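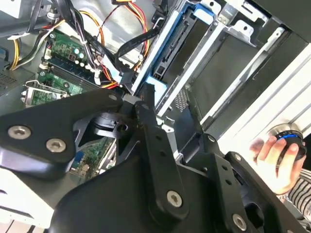

Figure 3. Wrist camera view over an open desktop chassis, with a person's hand inside the shared work area.

4.2 Rules for hands in the workspace

I'll admit that when Amparo Salazar and I started drafting the Mirnura practice rules, I wanted one line that said "keep your hands out" and nothing else. Anselmo Cusi, who had spent far more hours at the bench than either of us, laughed at that for most of a meeting. Taking a desktop computer apart is fiddly work. Cables get in the way of everything (look at how the yellow, red and black wires cross the board in Figure 3), and sooner or later a person has to reach in.

So the rules we ended up with are about how a person reaches in. Rule 1 says the operator announces the reach out loud and the second person at the station repeats it back. It felt silly for a week or so and then everybody did it without thinking, even the visitors from Henao. Rule 2 caps arm speed at 40 millimetres per second whenever a hand is past the edge of the case. We tried a faster cap at the Bitska site and people kept flinching, and a flinch next to a sheet-metal drive cage is a good way to get cut.

Rule 3 covers clothing, and it's the one I get the most emails about. Our first draft asked for bare forearms. Amparo pointed out that bare forearms and raw metal edges are a poor match, so the current wording allows a close-fitting sleeve with a snug cuff and bans anything that hangs — lanyards, bracelets, hoodie strings, the lot. Gloves are left to the site. I'd still like to see that tightened up.

Rule 4 is about power. The chassis gets unplugged at the wall and the operator waits 4 minutes before the first reach, with the cord laid on top of the bench where both people can see it. We don't accept "I switched it off at the back" as an answer, and the log sheet has a box for the cord on its own.

We put the rules through some 500 sessions at Asten, beginning in October, and rewrote Rule 1 twice along the way. The version in the appendix is dated Thursday, March 19, 2020. I can't claim the numbers would hold for a bigger arm or a different kind of product, and I'd be wary of anyone copying the speed cap straight across to, say, washing machines. The wording of Rules 1 and 4 should travel pretty well, though.

One gap we know about is the wrist view itself. The arm's own brackets and links hide a fair chunk of the work, so an operator watching only that feed can miss fingers on the far side. Section 4.3 gets into where we think a second camera ought to go.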